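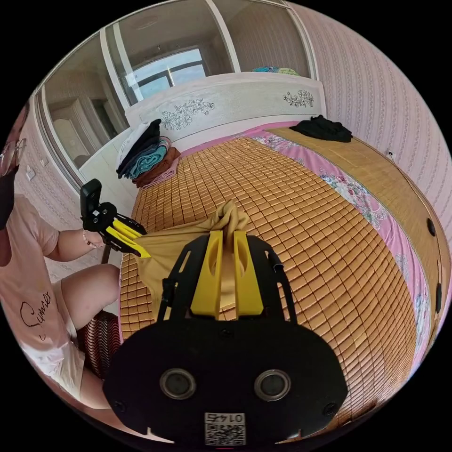
Folding Summer Clothes on the Bed
Reading time: 2 minutes

Residents who do not have a large table are advised to fold their laundry on the bed. A made bed offers a wide surface at a comfortable height for a person seated beside it, and a woven sleeping mat, where one is in use for the warmer months, gives a firmer base than a quilt or loose sheet. The mat should be brushed clean beforehand and left to air with the window open.

Clothes should be completely dry before folding. Cotton that still feels cool to the touch should be returned to the line. Pockets should be emptied, and any garment with a loose thread or open seam put to one side for mending.

T-shirts

Knitted cotton tends to twist in the wash. Take the shirt by the hem, shake it once, and lay it down with the front facing the mat. Smooth the cloth from the neckline towards the hem with the flat of the hand. Pulling at the sleeves stretches the shoulder seams and should be avoided.

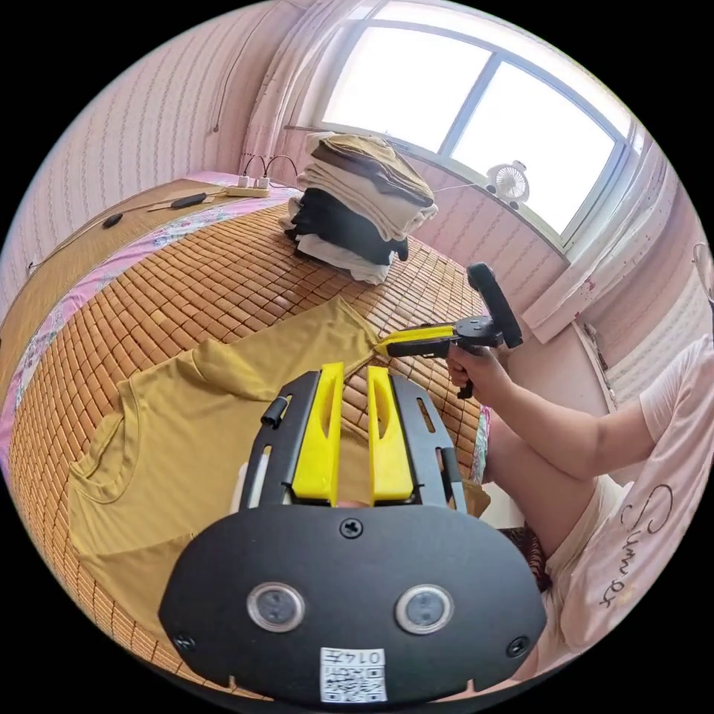 Household Guidance Section, Altitz Residential Services

With the shirt lying flat, draw the hem gently until the side seams are straight. Fold one side towards the centre, turn the sleeve back upon itself, and repeat on the other side. Bring the hem up to just below the collar and fold once more. Shirts intended for a shallow drawer may be folded a further time and stored upright.

For residents using the standard Drurnness drawer, which has an internal width of 40 cm, a finished width of 19 cm allows two rows of shirts to lie side by side. The measurement need be taken only for the first shirt, which may then serve as a guide for the rest.

Stacking

Finished items may be placed in a single pile at the far end of the bed, clear of the working area. Heavier garments belong at the bottom. Sorting by colour at this stage is optional, although it is helpful where white clothes are kept on a separate shelf. A tall pile should be carried to the wardrobe in two journeys.

Extension leads and chargers are often kept near the head of the bed. Clothes and bedding must not be laid over them, and leads should be moved off the mattress before work begins.

Care of the mat

Wipe the tiles with a well-wrung cloth, following the direction of the weave, and allow them to dry fully before the mat is rolled for storage. Mats issued in June should be inspected for broken cords at the end of the season. Enquiries about replacements may be addressed to Genji Maruyama at the Katayama office.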